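Skunard House, first floor
Furniture and fittings safety check, with comments
Checked by: Sekar Chong
Also present: Amirul Teoh
Date of check: 28/04/2023

Marks used: OK, Watch, Fix. A Fix item has a person's name against it and stays on the sheet until that person has signed it off.

1. Entrance and corridor
Door closer shuts fully without slamming: OK
Floor clear to a width of two people: OK
Coat hooks tight: Fix. The end hook by the kitchen turns in the wall. Needs a longer screw and a new plug. Amirul Teoh.
Fire door signs in place and readable: OK

2. Carpets
Joins flat, no lifted edges: Watch. The join outside the store cupboard is starting to curl. Taped for now.
Stains or damp patches: OK
Mats with non-slip backing: OK. The old mat from the back stairs has been thrown out, as asked last August.

3. Tables
Legs tight, no rocking with a hand pressed on each corner: OK
Edges free of splinters: OK
Tops sound, no lifting or cracks: OK
Wipe down with a damp cloth and dry straight away. Please do not use the lemon spray, it leaves a film and people complain that their papers stick.
Spare feet are in the Menon tin, top shelf of the store cupboard.
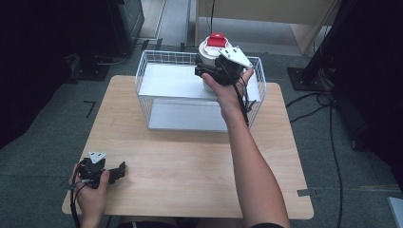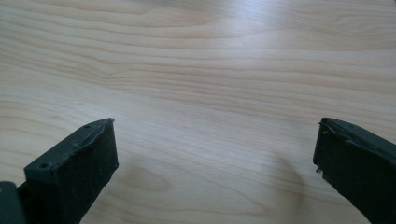

4. Chairs
Stacked no more than 3 high: Fix. One stack was five high behind the door. Taken down during the check, but the notice has gone missing and needs printing again. Ningsih Menon.
Seat bolts tight: OK, apart from two chairs with a green dot underneath. Both moved to the store cupboard, do not bring them back out.

5. Shelving
Fixed to the wall at top and bottom: OK
Heavy things on the lower shelves: Watch. Boxes of printer paper had crept up to head height again.
Pornisier unit in the back room: the load label says 18 kg a shelf. Contents weighed and within that.

6. Electrical
Leads not trapped under furniture or run across walkways: OK
Plug tops and sockets free of scorch marks: OK
Extension leads fully unwound when in use: OK
Kettle lead: Fix. Outer cover nicked near the plug. Taken out of use. Domenica Gruber to order a new one.

7. Windows and blinds
Restrictors working: OK
Blind cords on their cleats: Watch. Two were hanging loose in the back room.

Carried over from the last sheet
The step edging on the back stairs is still waiting for Zevodura to send the right colour. Wulan Rahman has the order details.

Signed: S. Chong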